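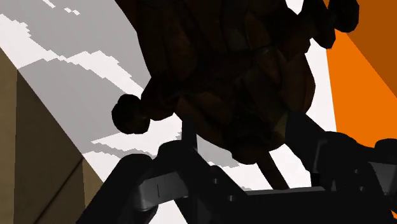
Beathag Hepburn
Simulation and test methods, Skalley project

February 2023

Notebook entry, continues from the gripper view work. Main subject today is the rule set for wrist-view renders, which has been a draft since August and needs to be something we can hold a run against.

Starting point is the kind of view at the top of this entry. Dark brown lumpy object above a black gripper, light coming from above and behind, pale background. The underside of the object and most of the gripper go nearly to silhouette. The facets only read where a slightly lighter reddish-brown plane catches light. The stem underneath reads better because it is a lighter brown than the body. The thin rod coming up from the middle of the gripper is the worst part: dark post against a dark underside, and the top of it disappears into the shadow.

Draft rule 4 says "object and end effector shall be distinguishable in all accepted renders." Dougal and I each marked up the same set last month using that sentence and nothing else. Set size 112. We disagreed on far too many of them to publish an agreement figure. Dougal reads "distinguishable" as: outline can be traced by a person. I read it as: contact region can be located. Both are fair readings, so the sentence is bad.

Proposed replacement, in two parts:

4a. The outer boundary of the object shall be traceable by a reviewer wherever it lies inside the image and is not hidden by the end effector.

4b. Where the object and the end effector overlap in the image, the reviewer shall record one of: boundary visible, boundary partly visible, boundary not visible. No render is rejected on 4b alone.

Reason for splitting: dark-on-dark is a real condition. If we reject it we get a set with no backlit views in it, and the policy meets its first backlit view on hardware. Bramov did the equivalent of this on their last bin set and the review notes say so plainly. Record it, keep it, and report results by 4b category.

The wording "inside the image" in 4a is deliberate. Objects this close run off the top border all the time, and an earlier version of the rule had people failing renders for it. Truncation gets its own field (rule 6), yes or no, plus which border.

Rule 5, contact claims. Current draft lets the reviewer write "grasped" from a single still. This has to go. One view with a finger on either side of the lower part and the object above does not establish contact, let alone a stable hold. The stem passes behind the upper edge of the gripper in this view and I cannot tell from the picture what it is touching, if anything. Contact state comes from the simulator contact log at the same step. If there is no log, the field is left as "not determined." Reviewers do not infer it.

Dougal objects that this makes the review slower. It does. He timed himself and the log lookup is the larger part of it. Lennox can be made to print the contact pairs beside the view and he will ask for that. Until then it is done by hand.

Rule 7, background. The jagged white patches with stair-stepped edges in the sky-like area are the low-resolution texture we already know about. Two questions were mixed together in the draft:

Is the background realistic? Not our concern under this rule set. Flat orange and beige walls are not realistic either, and they are acceptable.

Is the background varied enough that nothing can be learned from it? This one is our concern. The check is on the set and cannot be done on a single render. Moved to the set-level section as S2. Rule 7 now only asks whether the background is free of render faults: missing surfaces, flicker between adjacent steps, z-fighting. Blocky texture edges are not a fault. I have written that out in the rule because it came up in every review.

Rule 8, lighting. The draft gave a permitted range for the light direction and no requirement to store the value. Changed to: light direction and intensity shall be stored per render, and the set shall include backlit, side-lit and front-lit views in proportions declared before generation. "Declared before" matters. On the August set the proportions were worked out afterward from whatever had been generated, and then quoted in the report as if they had been the design. I wrote that report, so this one is on me.

Numbers for the file. August set: 3,343 renders generated, 1,981 accepted under the old rules. The rejected ones were deleted from the shared drive and only the seeds remain. They can be regenerated but the Closus asset pack has been updated since, so matching output is not guaranteed. New rule 10: rejected renders are kept with the rejection code until the set is retired. Asset pack version is stored with the seed. Disk space is not an argument at this resolution.

Reviewer procedure, as agreed with Dougal this afternoon:

Two reviewers per render, working separately. No discussion until both have submitted.
View at native size first, then zoomed. Do not adjust brightness. If a boundary only appears after adjustment it is recorded as not visible.
Fill in 4b before opening the contact log.
Disagreements go to a third reviewer, who does not see the first two records.
Rule number goes in the rejection field. Free text is allowed after it but does not replace it.

The brightness point took longest. Dougal wanted adjustment allowed since the values are in the file whether or not a person can see them, and the network gets the values. Correct, but 4b is a record of human reviewability. A separate measured contrast across the mask boundary would cover his case and can be computed from the segmentation pass without any reviewer. Added as optional measurement M1. No threshold on it until we have seen the spread.

Open items

Rule 6: does a finger running off the border count as truncation? The right finger does here. I say no, object only. Dougal undecided.

M1: pick the band width either side of the mask boundary. Thin parts such as the rod will be narrower than the band at most distances.

Re-mark the 112 under 4a and 4b, both of us, before either of us looks at the old marks. Dougal has the file.

Old draft to be marked superseded in the Skalley folder. Not deleted.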